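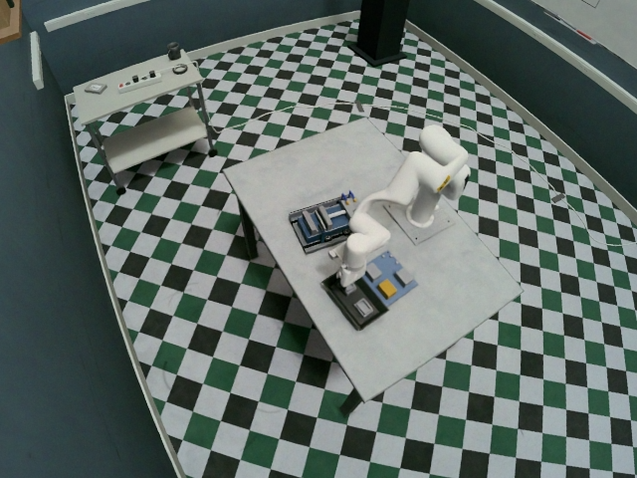

Seasonal Plant Care Assistants (2 positions), Cactus and Succulent Collection
Rarnutent Nursery, Jerton

Rarnutent is a family nursery which grows cacti and other succulent plants from seed. We sell mostly to collectors and small garden shops, and we also keep a reference collection that is not for sale. At this moment the collection has 2,480 labeled pots in three greenhouses. It became too big for our present team, and therefore we are looking for two persons who like slow plants and patient work.

The main task of this season is the repotting of the older columnar cacti and of the whole Lithops section. The Lithops are 379 pots, and many of them were not touched for several years. After the repotting, each plant gets a new label and a new line in our catalog. The old labels were written by hand and some are hard to read, so we ask you to compare them with the acquisition book before you throw anything away. If a label and the book do not agree, please leave the plant on the side bench and write a note.

Your other duties will be:
Sowing and pricking out of seedlings
Watering by hand, following the plan of the week
Checking roots and stems for mealybugs and spider mites
Hand pollination during the flowering time, with brush and paper bags
Cleaning and packing of seed
Packing of plants for mail orders, with bare roots or in the pot

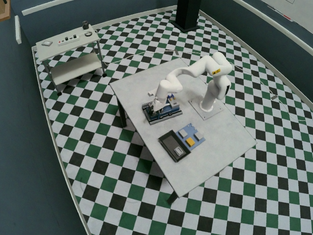

White robot arm on a gray table, with a checkered floor.

What we expect from you

You have worked with plants before, in a nursery, a botanical garden or in your own serious collection. A diploma in horticulture is welcome but we do not require it. More important is that you can tell an Echinopsis from a Trichocereus when it is not in flower, or that you are curious to learn it (we know that the botanists themselves do not always agree on this!). You should be able to carry bags of pumice and to work in a greenhouse in summer, when it is very warm already in the morning. Spines are a part of every day. We give gloves and tweezers, but you will be stung sometimes.

Please tell us in your application if you have an allergy to latex. Our Euphorbia bench is small, but the sap is dangerous for the eyes and for the skin, and we would then plan your work in another greenhouse.

The spoken language at the nursery is English. The catalog uses Latin names with field numbers, and exact spelling is necessary there.

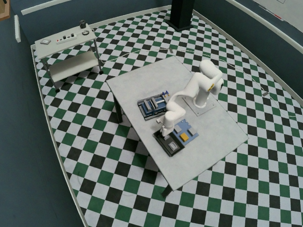 The contract is for one season, with the possibility to return in the next year. We work early in summer, from six in the morning until two in the afternoon, with a long break for breakfast. Payment is by the hour and it is made at the end of each month. A simple room with shared kitchen can be rented in Rirkby, which is 2 miles from the nursery, and there is a good path for bicycles. Each assistant may also take home surplus seedlings for the own collection, if they are entered in the book as given away.

How to apply

Send a letter of one page and a list of your previous work to Rarnutent Nursery, Tóth Lane 72, Jerton. In the letter, please write which group of succulents you know best and describe how you repot a plant with damaged roots: what you cut, how long you let it dry and when you give the first water. We do not look for one correct answer, as our own growers do it in different ways.

Applications must arrive before 21 July 2018. Candidates who can visit us are invited to spend a morning in the greenhouses, and for the others we will arrange a talk by telephone. All applicants will receive an answer, also when it is negative. Seeds and plants sent together with the application cannot be returned.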